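In Praise of the Box Things Came In

I have been thinking a good deal about packaging, as one does when one is at home more than usual, and I want to put in a word for keeping it. I don't mean all of it. I mean the good boxes, the ones with a proper lid and a bit of weight to them, which most of us feel a pang about and then throw away regardless.

My grandmother kept everything. When we cleared her flat in Drinach there were 11 biscuit tins on top of the wardrobe, and every one of them had a job. One was for buttons, one for letters, one for string, and one held nothing but other people's keys. At the time I thought it was a little sad. Now I think she was the best organised person I have ever known, and I have spent a fair amount of money at Gidier on storage that does the same work less well and looks a great deal worse.

That is really my complaint, if I have one. We are sold the box with the watch or the pen or the scent in it, we pay for the box, and then we go out and buy another box to put things in. The first was often the better made of the two! Somebody thought about how the lid would sit, and about how it would feel to lift it off, and all that care gets about a minute of our attention.

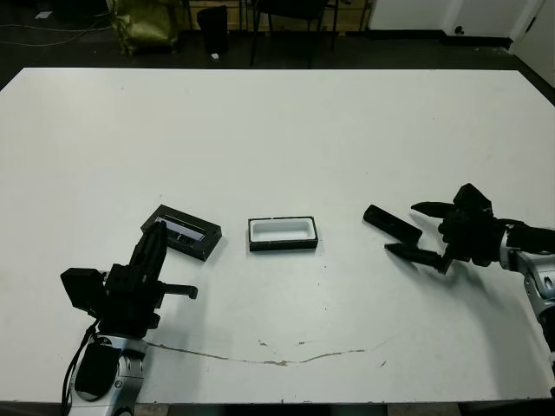 Renata Valdebenito wrote to me after I first grumbled about this in the newsletter, and she was having none of it. Her view is that a kept box is only clutter with good manners, and that she gave up two whole shelves to boxes she was saving for something before she saw sense and sent the lot off to be recycled. She has not missed a single one.

I do see it, and I have a cupboard of my own that I open with some caution. But I think the trouble there is the saving for something. My grandmother never saved a tin. She put it to use the same afternoon, while there were still crumbs in the corners, and if she had no use for it she gave it to the neighbour, who always did. So my rule, such as it is, is to find the box a job by bedtime or let it go – and I break it most weeks, I'm afraid, usually over something with a nice lid.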